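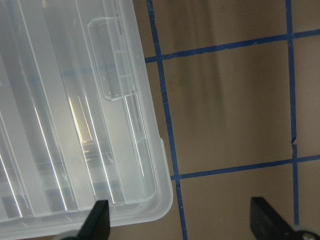 设备预算要提前多久报？

最晚九月报到采购这边，走次年的盘子。九月以后交上来的也收，但只能排候补，有人退了才轮得到。金额小的耗材不受这个限制，随时报。

谁可以提申请？

各组负责人。组员想要什么先跟自己组长说，不要直接发采购邮箱，发了也是转回去。

申请表在哪里下？

内网"设备与场地"那一栏，文件名带 Kultport 的是旧表，别用。新表只有两页，第一页填用途，第二页填钱。

机械臂是买还是租？

看用多久。半年以内的项目一律先租，Prostinen 那边可以按月签，带基础维护。超过半年再谈买。去年有个组租了十一个月，加起来快够买一台了，今年不批这种。

夹爪算在机械臂里面吗？

不算。单独列一行。手指、转接板、螺丝、备用线也单独列，不要写"配件若干"，财务会退。手指按易耗品走，一次多报几副。

腕部相机呢？

跟夹爪一样，单列。报的时候写清楚接口和线长，线不够长是最常见的补单原因。支架如果自己打印就写自制，材料费进耗材。

询价要几家？

单价过线的三家，没过线的一家就行。目前常用的是 Hokis、Kuzmenko 和 Prostinen。想加新的供应商可以，先走准入，大概要三周，别卡着截止日来。

报价单有效期过了怎么办？

重新要一份。不要自己改日期！！

桌面、收纳箱、胶带这些零碎也要报吗？

要，但合成一行，写"工位耗材"，每个工位每年上限 200 欧。收纳箱买能摞的，尺寸先统一，后面换任务的时候省事。美纹胶带按箱买便宜，各组凑一下。颜色各组自己定，跟桌面要有反差。

200 不够用？

超出部分从组里的机动费出。或者找隔壁组借，真的，很多组年底都剩。

申请单上的编号怎么填？

采购给。收到回执以后补上去，比如 2742 这种四位数的，写在右上角。没有编号的单子系统里搜不到，打电话来问也查不到进度。

从下单到能用要多久？

现货的两到三周。机械臂整机按 40 个工作日算，到货以后还要留一周装调和安全检查。控制柜有时候跟本体分开发，先到哪个就先签哪个，箱子别拆。

运费和关税谁出？

已经含在总价里的就不用管。没含的要在第二页最后一行写出来，估一个数也行，不能空着。往年漏得最多的就是这行。

安全围栏必须买吗？

看风险评估的结果。协作型的、速度限住的，一般地面划线加急停就能过。其他的要围栏或者光幕。评估表先交，再报价，顺序反了要重来。

急停按钮可以两个工位共用吗？

不可以。

维护费怎么估？

没有经验数据的话先按整机价的一成。租的不用估。第二年开始用自己的实际支出，不要再抄一成。

培训算预算里吗？

算。原厂培训贵，一次送两个人去，回来带其他人。内部培训不收钱，提前跟实验室约时间就可以。

可以买二手的吗？

可以，要有原厂的运行小时数记录和至少半年质保。控制器版本太老的不收，备件不好找。个人卖家不行，开不了票。

场地不够放怎么办？

先量好再报。门宽、电梯、插座的位置都量。B 楼地下那层的门窄，有一回柜子拆了门框才进去的。插座要独立回路，插线板接插线板的一律不通过。

软件授权归哪边？

归 IT 的预算，不归设备。不过申请表里要备注一下，不然机器到了没授权，干等。按年订的写清楚续费的月份。

预算批下来了，可以换型号吗？

同价位同用途的可以，发邮件说明一下就行。价格高出来的要重新批。换成完全不一样的东西不行，等下一年。

没花完的钱能留到明年吗？

不能，年底清零。已经下单没到货的不算没花完，发票跨年也没关系，订单日期在今年就可以。

旧设备怎么处理？

先登记报废，资产标签拍照留底，再联系仓库来拉。还能动的会先在内部挂两个星期，有组要就调过去，不要钱，搬运自己来。不要放走廊。

急用怎么办？

写加急说明，组长签字，直接找 Hanna Holovko，分机 1929。加急只是流程快，供应商发货快不了，这个我们也没办法。

以上按 2021年11月13日 的规定，有变动会在这一页改，不再群发邮件。表填的不对的会退回两次，第三次请本人过来一趟当面填。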